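Skavgate workshop notebook
August 22, 2025
Bedroom bay, humanoid on bed-making trials

Long entry, sorry, but there's a fair bit to get down before I forget it, and the people on the next shift keep asking me what we decided in the kitchen over tea instead of reading it in the book.

First the plain facts. We are now past 1,007 logged attempts at the bed routine since July, counting everything: pillows only, sheet only, and the full strip and remake. The last 100 were done after the new wrist settings went in, and 75 of those went through without one of us stepping in. I'm pleased with that, and I know the housekeeping team will be too, although they will quite rightly ask about the other 25. Most of those were sheet corners. The far corner on the wall side is still the troublemaker, and I've put the log numbers on the sheet by the kettle for whoever wants to go through them.

The Plestero people (they run the guest flats and they're the ones who will have to live with all this) came over in the morning for a good two hours. I'd meant to show them the numbers first, and we never got to the numbers! They wanted to talk about backs and knees, and about what happens to the early shift. One of them has been making beds for longer than I've been soldering, and she showed me how she does a corner with one knee on the mattress and the flat of her hand under the edge. We have nothing like that in the routine. I've asked if she'd come back and do it slowly for us a few times, paid at her usual rate, and she said she'd think about it. 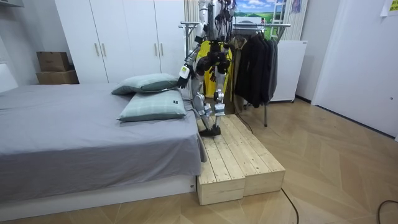
Bedroom bay, robot at the pillow end. Slatted pine boxes side by side, grey fitted sheet on, both plaid pillows near the right end.

A word on the platform, as it came up again. I like the boxes and I'd like to keep them for now. They're simple, anyone can shift them with a friend on the other end, and if a slat gives way we can replace it the same afternoon. The Pîrvu stand we had on loan was a lovely bit of work but it took so long to level that people stopped bothering, and I'd sooner have something plain that gets used properly. What I do want is a pencil line on the floor — or tape, if pencil won't show on the herringbone — so the boxes go back to the same place each time. Also please mind the cables on the floor when you come round to the front of the boxes. I've ordered covers for them.

Back to the early shift. At present two people go into each flat together, one on the bed and one on everything else. The plan that came down to us had the second person simply taken off the rota, and the Plestero team had heard about that before we had, which made for an awkward first ten minutes. I told them what I believe, which is that a machine that needs help with one bed in four is going to need somebody close by for a long while yet, and that the somebody should be a person who knows beds. They asked if I'd put that in writing. I've done so, and a copy is tucked in the back of this book.

They also had a smaller list, and I think it's the more useful one. They want to be able to stop it from the doorway, without walking up to it. They want it to wait if someone is talking to a guest. They would like it quieter before nine. And they'd like to choose the order of the rooms themselves, as they do now, since they know who sleeps in and who is off to catch a train. None of that is hard, apart from the noise, and I'm a bit ashamed that only the first was on our own list.

Fliter (our scheduling program, for anyone new) still hands out rooms by number and can't be argued with. I've asked for a drag-and-drop order. Until then I'll set it by hand each morning from whatever the team gives me.

To do:
Wall-side corner, try a slower tuck and compare with the old one.
Doorway stop, find out what range we really get through a shut door.
Mark the floor for the boxes.
Order spare fitted sheets, same size, any colour.
Budget for the paid bed-making sessions. I've pencilled in 500 and will ask for more if we need it.

Next visit isn't fixed yet. They've offered to have us over to them for a full early shift first, and I've said yes for two of us. Bring flat shoes.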